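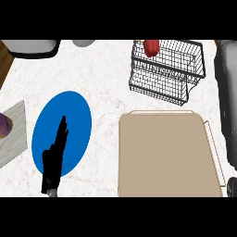

Figure 5.1 A simulated kitchen counter seen from overhead, with the gripper over a blue oval plate. The wire basket at the upper right holds a red bell pepper.

Chapter 5
Comparing Grippers Fairly

When Laiba Niazi joined the test bench at Briltosow, her first job sounded like something she could finish before lunch. The group had two grippers under consideration, the Closto and the Hornetti, and wanted to know which one to buy more of. She was to run them both on the same kitchen tasks and write down the winner. She finished in November, several months later, and her report ran to 56 pages, most of them about what "the same kitchen tasks" ought to mean.

We have borrowed a good deal from that report in this chapter, and we are grateful to her for letting us do so. If you have ever tried to compare two kitchen knives by cutting a tomato with one and a loaf of bread with the other, you already have a feeling for the trouble she ran into. The Closto had been tried on plates by one engineer, who liked to come at them from the side. The Hornetti had been tried on vegetables by another, who came straight down from above. Each gripper had a fine score, and the two scores could not be set side by side in any way that helped a buyer.

Simulation is a friendly place to begin sorting this out. Look again at Figure 5.1 and think about the plate for a moment. A plate is wide, low and smooth, and a gripper that closes on things from both sides usually has to take it by the rim. A bell pepper is a different sort of problem – rounder, taller, and in this case sitting inside a basket whose wires the fingers must stay clear of. In a simulator you can put every object back exactly where it was, swap one gripper model for another, and run the task again as often as your patience (and your computer) will allow.

There is a price, of course. Simulated contact is only as good as the numbers you feed it, and friction is the number people most often guess at. Niazi ran 622 simulated grasps before she touched any hardware, and when she did move to the real bench she found that the ranking held for vegetables and flipped for plates. We will spend a good part of Section 5.4 on that flip, with her notes in hand, and I hope you will enjoy it as much as I did when I first read them.

The camera deserves a word too. An overhead view shows you the layout of a counter very nicely, but it tells you little about how high the fingertips are above the plate, and it lets the gripper hide part of the very thing it is reaching for. When two grippers differ in width, the same camera may serve one of them better than the other, and you can end up grading the view.

We will use the Gilchrist controller throughout, with its settings listed in Appendix B, so that you can change one piece at a time. Before going on, please have the 13 practice layouts from the course page loaded and running.

5.1 What Counts as a Grasp?

Let us start with a question that seems too simple to ask. A gripper closes on a plate, lifts it a little, and the plate slips out. Has it been grasped? Write down your own answer before you turn the page, and keep it nearby, as you will want to change it more than once.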